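Raleris Handheld Gripper Comparison, Tabletop Set

Version 2, updated in November. Maintained by Annelore Reinholz and Kerstin Janssen, Ivmont.

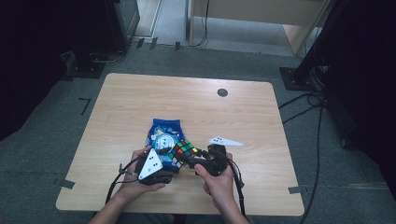
Which controller firmware do I need to replay the recordings?
Any Tosthorpe build from 2.3 onward will replay them. Older builds read the finger width in the wrong units and close the gripper too early.

Summary

The set compares two finger designs on the same pair of handheld grippers. The operator works with one device in each hand at a small table and moves everyday objects such as a Rubik's cube or a snack bag. Pose comes from three-dot marker plates, and finger width comes from the encoder in each device. The recordings were made to help us choose a finger design before fitting it to the Albers arms.

Contents

400 episodes, split evenly between the two finger designs
261 training episodes, the rest held out for testing
18 objects, listed in objects.csv
One head camera stream per episode
Finger width and marker pose for the left and right device

Folder layout

episodes/ has one folder per episode, with video.mp4, left.csv, right.csv and notes.txt
calib/ has the camera calibration and the marker plate offsets
splits/ has train.txt and test.txt
tools/ has replay.py and check_sync.py

Finger designs

Design A is the stock finger with a flat pad. Design B has the same length and a shallow groove down the middle of the pad. The design letter is the first character of the episode name, so B_0112 was recorded with the grooved pads. Both devices carry the same design within an episode.

What we found

Design B held cubes and boxes better when they were passed from one hand to the other. Design A was easier to use on bags and other thin packaging, where the groove let the edge slip. On round objects we saw no clear difference. We put Design A on the Albers arms for now and may go back to B for the box task.

Known problems

The marker pose drops out when one device passes in front of the other. Gaps shorter than 70 ms are filled by interpolation and flagged in the filled column. Longer gaps are left blank.

The right encoder drifted during the first sessions. The corrected values are in width_mm and the raw ones are in width_raw.

Cable drag is not modeled. It mostly affects wide reaches to the left.

Running the tools

Install the packages in requirements.txt, then run:

python tools/check_sync.py episodes/B_0112
python tools/replay.py episodes/B_0112 --side both

Run check_sync.py first on any new copy of the data. It prints the offset between the video and each CSV and stops if a file is missing.

Use and contact

Free to use for research and teaching. Please name the set and the version number in your write-up. Send calibration questions to Kerstin Janssen and everything else to Annelore Reinholz.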